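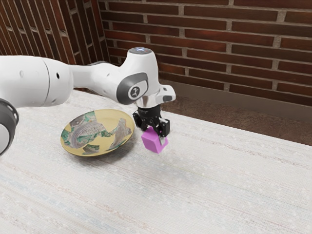
State the Release Condition

The Walomero reporting guideline asks for a success rate and a trial count. It doesn't ask what counted as success. For simulated pick-and-place work I think this makes the rate close to useless, and the next revision should fix it.

Take the usual task: one arm, a cube, a plate, a cloth-covered table. Two groups can run it with the same assets and report very different numbers. One scores a trial when the cube's center crosses the rim of the plate. The other waits until the fingers have opened and the cube has been at rest for 2 seconds. Both write "placed." Washington Andrade rescored 2000 logged trials at Plullstead under each rule and lost 16 percent of the successes. The policy was the same, and so were the logs.
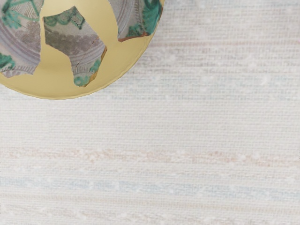
Flendomum Review, page 60

The second gap is texture. A plate with a busy pattern on a plain yellow ground is a harder target for a vision policy than a plain plate, and the guideline treats both as "plate." So does most of the literature. Authors should publish the texture files, or at least a close view of each surface a camera can see, cloth included. The cost is a few megabytes.

Kuo-hua Fang has objected that strict definitions favor large labs, which can afford to rerun old trials. I don't find this convincing. Rescoring needs only the state logs, and the Holanda format already stores finger opening and object pose at every step -- the data are sitting there.
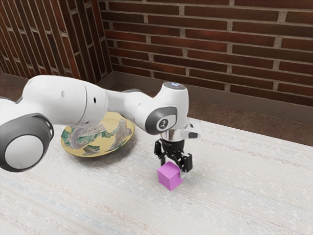

A harder objection concerns contact. In simulation, a cube between two fingers may be held, touched or merely near, and an image of it won't always settle the matter. The contact flag depends on the solver and on its margin. I would therefore require three entries in the methods table: solver margin, minimum finger force for a grasp, and rest time after release. A paper that leaves one blank should report its rate as unscored.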